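Hukow School of Hospitality
Table Service, Unit 7: Folding the Cloth Napkin
Handout for first-year students

Students are expected to have read this handout before the practical session. Napkins are collected from the linen store and returned there afterwards, whether or not they have been used.

1. The pocket fold
The pocket fold keeps cutlery and linen together and suits buffets, terraces and any service at which guests carry their own place setting. The finished napkin is a long rectangle, and the fork is slipped in handle first so that the tines remain in view.

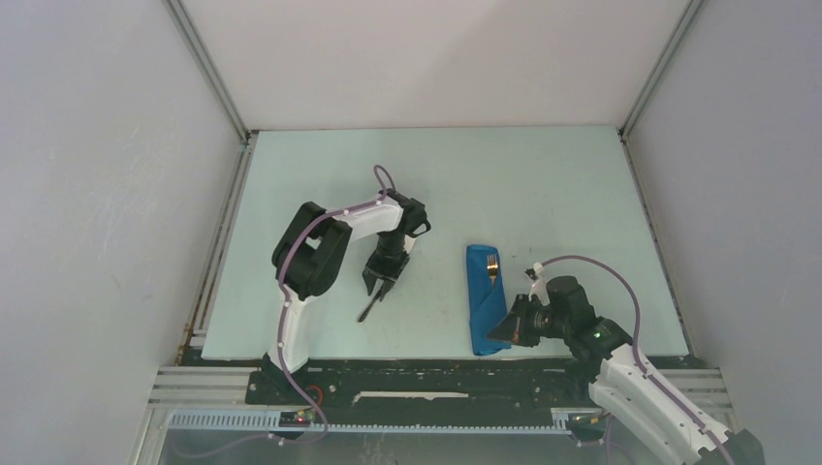

Pongsak Chareonsuk would rather see the knife go in before the fork, as a fork placed first tends to catch the hem when the second piece is added. Either order is accepted in the assessment, provided that the cloth lies flat.

2. Turning and squaring
Most faults in a finished fold begin at this stage. The cloth should be laid out at full size, smoothed from the centre and folded corner to corner or edge to edge, as the pattern requires.

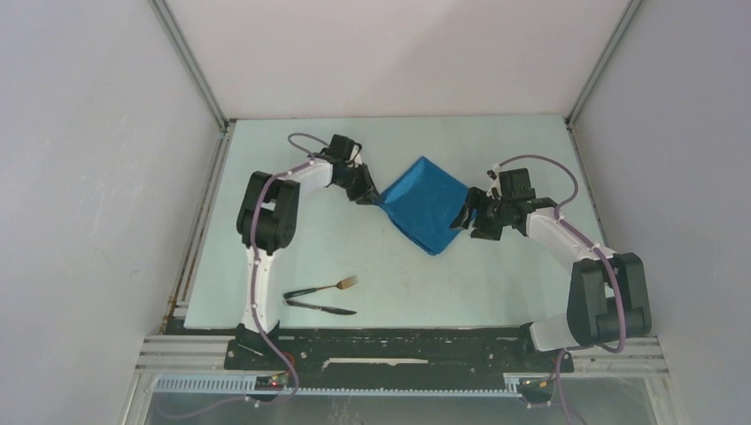 Patterns that begin from a diamond need particular care with the layers. The point is set towards the back of the table before any further fold is made. With the blue cloth in that position, the stacked layers show as a darker double edge along the lower left side - a useful place to check that the edges agree. The left and right corners are then taken up together, without stretching the fabric.

3. Hems and creases
The hem should run straight. Shallow wrinkles may be smoothed by hand; a napkin with a set crease goes back for pressing.
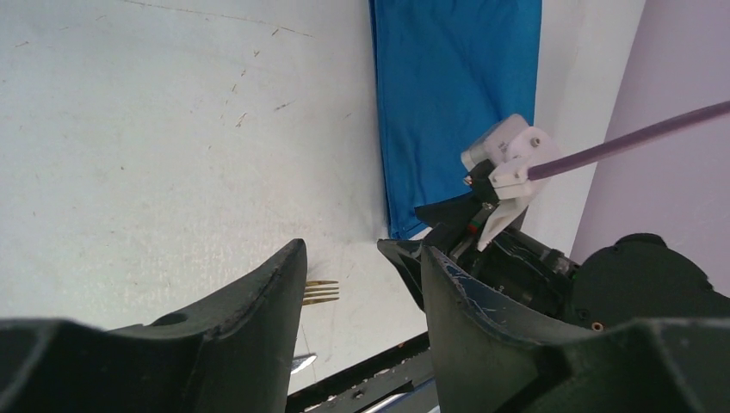
Fig. 3. Blue napkin, stitched hem along the left side.

Students who miss the practical should arrange another time with the Ongart training room before the end of December.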